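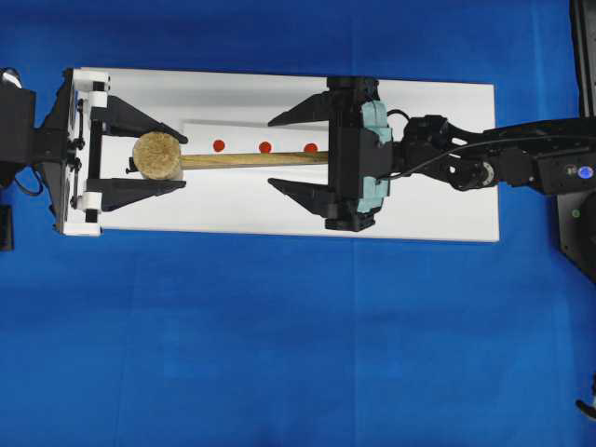
*Two grippers, one mallet, one blue cloth.*

Ok, a few of you asked what our two-arm bench is going to cost us next year, so I'm doing the budget out loud in a thread. I have a coffee and a spreadsheet with way too many tabs.

---

First thing: the arms are NOT the part I'm fighting over. We have the pair, they work, they stay. What I'm planning for is everything that hangs off them or wears out. Fingers, pads, cables, spare servos, the table stuff. All the little lines that never made it onto last year's request (my fault, I wrote it in one evening).

---

Big line is the spares kit. Vonley quoted us $1928 for a set of wrist servos, two cable looms and a spare gripper body. Dullik came in lower but without the gripper body, and once I added one back in they were close enough that I stopped caring about the price and started caring about shipping.

---

Shipping! Dullik says 26 days. Vonley says 30 and then adds "typically," and I've been burned by a typically before. If a wrist goes down in the middle of a collection run, either of those is a month of one-armed robot, and you can't do a handover with one arm.
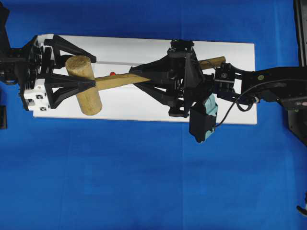 *Last edited 7/15/25 (fixed the Dullik shipping time, I had it swapped with Vonley's)*

---

Handovers are most of what we want this bench for, by the way. Both grippers on the same tool, one at the head and one on the handle, that kind of thing. It's hard on fingers. The tips go first and then the angled parts start to flex, and you find out when a grasp you've done all week suddenly slides.

---

So, fingers. We print ours and I'm keeping it that way. Filament is cheap, my time is less cheap, but I can have a new set on by lunch. I did price machined ones from Skirnodard out of curiosity and they are gorgeous, and I closed the tab. Maybe one set, for the side that does the gripping on handles. Maybe. It's in the "if there's money in November" column.

---

Somebody in the replies asked why I'd buy a spare gripper body at all if we print so much. Fair! The printed parts are the easy bit. Motors, gears and the little brackets that hold it all square are where I lose afternoons. Swapping a whole body is maybe a coffee break. Rebuilding one on the bench is a day, plus however long it takes to find the screw I dropped.

---

Table stuff is the cheap section and I love it. Cloth, boards, white sheets, a box of round red stickers. All of that plus a bin of ordinary wooden tools to pick up came to $187. I'd double that line before I touched anything else. New objects get you more variety per dollar than any hardware upgrade on my list, and nobody has to sign a form for a mallet.

---

Buy two of every object though. I keep learning this one. Things get rubbed where the fingers close on them, stores change the handle shape, and then half your runs are on one version and half on the other. 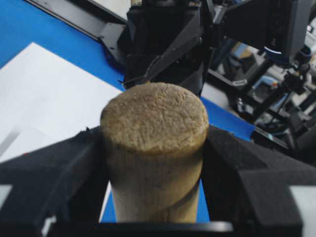 Which gets me to foam! I want foam pads as their own line, separate from fingers. Last year I lumped them together and then couldn't work out where the money went. They're a few bucks at a time, but you go through them, and rough stuff like unfinished wood is worse on them than plastic. My plan is to buy the sheet and cut our own. We tried pre-cut and I spent just as long trimming them to fit the step on the block.

---

Wrist cameras: no new ones this year. I'd like one spare on the shelf. Khosravi sells a mount I like, it's stiffer than ours and it leaves the cable somewhere sensible, so I'm asking for two of those and reusing the cameras we have. If the mounts are as good as they look I'll post about them.

---

Cable management gets a line too, and yes I am serious. Clips, sleeving, longer leads. The loop at the wrist is the thing I worry about most on the whole setup. It's fine until you write a motion that turns the wrist one more time than usual, and then you're ordering from Vonley and waiting out the "typically."

---

Current order of asking, if I only get part of it:

- objects and table stuff
- spares kit (Vonley, unless Dullik adds the body)
- foam and filament
- cable bits
- Khosravi mounts
- one fancy Skirnodard set, November, fingers crossed

---

Stuff I left out on purpose: a third arm, a nicer base frame, new lights. I want all of them! But I'd be asking for toys while the spares shelf is empty, and I've sat through that meeting.

---

If you run a similar bench and you have real numbers on how long your wrist servos last, please send them. I've got a guess in that cell right now and it's highlighted yellow.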